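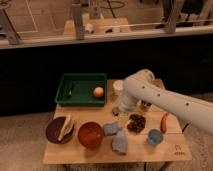 The table before sorting, green tray at the back left

Subject: Re: [sodstead-household] One table, everything on it

On an evening in September, Jasper Vandenberghe wrote:

> Hi all,
>
> We moved into the Wideck flat last month and the table has turned
> into the place where everything lands. Dishes, fruit, pens, cloths,
> jars, you name it. I clear it, I turn my back, it's full again. My
> wife wants to buy one of those three-tier stands from Marras. I
> think we'd only fill that up as well.
>
> How do the rest of you manage with a small kitchen and one table
> for everything? I'm after something I can do in a few minutes after
> supper. No grand systems please, I've tried two of those and they
> both ended up in the hall closet.
>
> Jasper

Jasper, welcome to the club! I love this subject far more than a grown man should, so get yourself a coffee.

First, don't buy the stand yet. What changed things for me was a tray. Mine is the green one in the picture, shallow, with raised sides, and it lives at the back left corner of the table. I got it at the Lollgate market for 2 euros and I would happily have paid ten times that. The rule is that the tray is for things that are staying on the table, and the rest of the tabletop is for things that are on their way somewhere else. That's the entire method! Once you have a border you can see, you stop arguing with yourself over every little object.

You'll notice there's hardly anything in it. One round fruit at the right-hand end and a small dark thing lying toward the left, and the rest is bare green. I keep it that way on purpose. A full tray is just a smaller messy table, and I learned that the hard way last winter when mine had batteries, stamps, two kinds of tape and a bicycle light in it, and there was no room left for a single pear.

Then the rest. I go along the front edge first, left to right, always the same direction. The brown plate goes to the sink side, whatever is lying across it gets eaten or wrapped. Next the bowl. I'm very fond of that reddish-orange bowl, it's deep enough for soup and it makes even plain porridge look like an occasion. If a bowl is empty it gets stacked on the plate and the two travel together, so that's one trip and you already have a good stretch of table back.

After that, the blue-gray stuff on the right. Anything for wiping stays until the very end, and this is the bit I'd really urge you to try. I used to put the cloths away first, as they look the untidiest, and then of course I'd have to fetch one again for the crumbs. Now they're the last to leave. Wipe toward yourself, hand under the edge, done.

The back row I do in a second pass. White cup to the kitchen, glass jar to the shelf with its lid checked. Jars are my weak spot, I admit. I keep everything with a decent lid, and when we emptied the cellar in Sodstead I had 155 of them, washed and sorted by size. I have since given away a good many (the school was delighted) and I do feel lighter for it, though I went back for four of the nice square ones.

On the question of table size, which came up on this list in the spring: mine is a light wooden one and I wouldn't want it any bigger. Someone wrote then that a big table solves the problem. My sister has a huge one, she paid some 3000 for it, and she eats at the corner of it because the other end has been under paper for years. A small table forces the issue every evening, and I've come to enjoy that. I put the radio on and it's finished before the weather forecast.

Oh, and fruit. Do keep one or two pieces out, Jasper. Peaches and that sort of thing do so much better where you can see them, and you'll eat them in time. The rest of ours goes in a crate in the cool part of the hall.

If you want to try a tray before spending anything, a baking sheet works fine for a week. Mine slid about a bit, so I put a damp dishcloth under it. Let us know which corner you pick! Back left suits me as I'm right-handed and it stays out of reach of my elbow, but I'd love to hear from the left-handed people here.

Does anyone still have the list of market dates for Lollgate? I had it on the fridge and it's gone.

Frans Bosman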